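Wanted: people to drink coffee in silence and then write about it

Ordale Tasting Panel - autumn intake
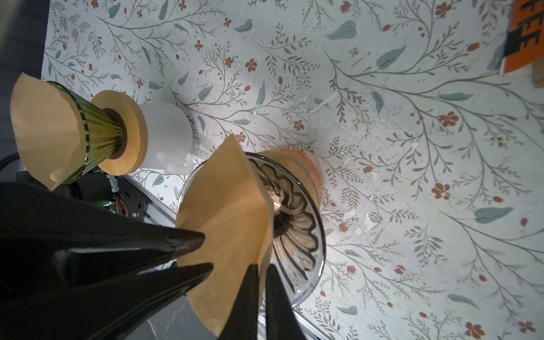

Jairo Inga did two seasons with us and reckons the coffee is the easy part, and that the real work is finding a fourth word for "sour" before lunch. We have left the advertisement otherwise unchanged.

Ordale is looking for 6 tasters to join its panel from September. We buy beans from small growers, roast them in a former dairy at Plullby and sell them to people who have opinions. Before a coffee goes on the list, the panel drinks it, scores it and says what it tastes like, in terms a customer might recognise. "Notes of bergamot" is permitted once a season. "Moreish" has been retired.

What you would be doing

Sessions start at 10am and last two hours. You will be given four coffees, some water and a form. All four are made as filter coffee, black. If you can't face coffee without milk we wish you well, but there is no milk. Nor do we do talking, until the forms are in. After that there is a great deal of talking, most of it from people who scored everything a 4.

You would come twice a month until spring. The first session is training, and covers how to slurp. You may feel foolish. It passes, or you stop noticing.

Who we want

No experience needed. We have plenty of people who can tell washed from natural at ten paces and would like a few who simply know when they've been handed a nasty cup. Please don't apply if you:

- smoke, or wear a scent that arrives before you do
- are pregnant or have been told by a doctor to go easy on caffeine
- work for another roaster (we had one from Norkach last year, who was charming and took notes on the wrong things)

A cold on the day means you stay at home and tell us by 8am.

What you get

Your bus fare, a bag of beans each session and lunch, usually soup. It is unpaid, and we'd sooner say so here than in the small print. Anyone who completes the season gets their name on the back of the Sengar blend, in type that can be read with good light and some patience.

How to apply

Tell us, in no more than 1000 characters, about the worst hot drink you have ever finished and why you finished it. Leave out your CV. Applications close at noon on the last day of August, and everybody gets an answer, though some of the answers are short.

Print this page | E-mail to a friend
14 shares | 2 comments

Ordale, The Old Dairy, Plullby | Contact | Copyright Ordale | Back to top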